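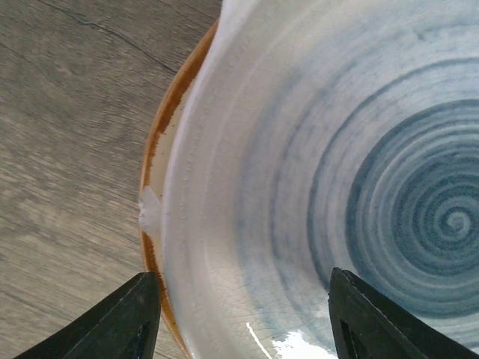
Morkari has published results from a dish-handling trial run in May on its two-arm bench system. The arms made 200 attempts at moving bowls, mugs and plates and completed 137 without a dropped or misplaced item. 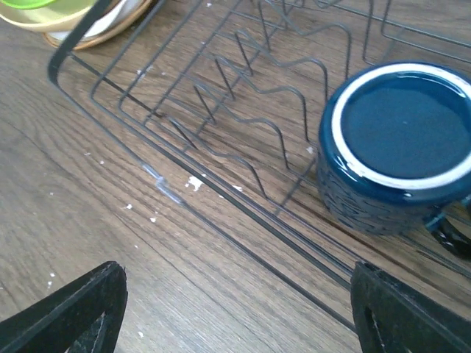
A mug upside down in a wire dish rack, with the gripper open below it.

Most failures involved glazed bowls held at the rim.
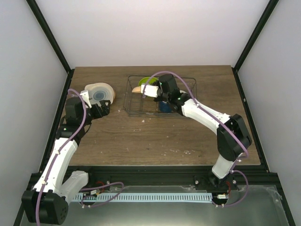 Photo: Morkari

Software came from Gudex. A further 600 attempts are planned, with a softer finger pad. Morkari gave no date for home use.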